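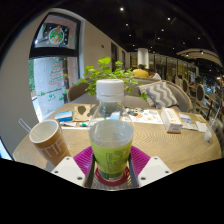
Page 3

About us

Pinham started as a label shop. Still is one, mostly. Arif Sikder bought the first press off a bakery supplier in April, put it in the back of a unit on Sarner Road, and ran jam labels for people he knew. Then cider. Then a guy with a honey stall who still orders every spring.

What we do now: short runs, stickers, wraps for bottles and jars, hang tags, shelf cards. Minimum order is 139 pieces. Odd number, yes, it's what fits on the sheets with the least waste. No setup charge on repeats. Ask for a paper sample before you order, please, colors on your phone are not colors on paper.

We are three full time plus whoever is in for the holidays. Proofs go out by email, usualy next morning. If you don't answer we don't print.

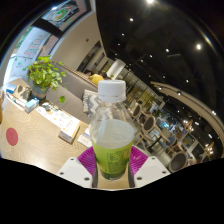 Bottle with a green wraparound label.

Customers: about 372 on the books, small ones for the most part. Kopecký has been with us longest (pickles, mustard, the horseradish with the tiny type). Grundska does teas and changes the design every season, so we keep thier old files going back years. We keep everyone's. Lost yours? Ask.

Things we don't do: foil, anything for freezers, rush jobs over a weekend. Tried all of them. Sorry.

Pickup at the side door, ring twice. Parking out front is shared with the tire place so don't block the ramp.

Prices on the next page. Last updated 02/02/2025.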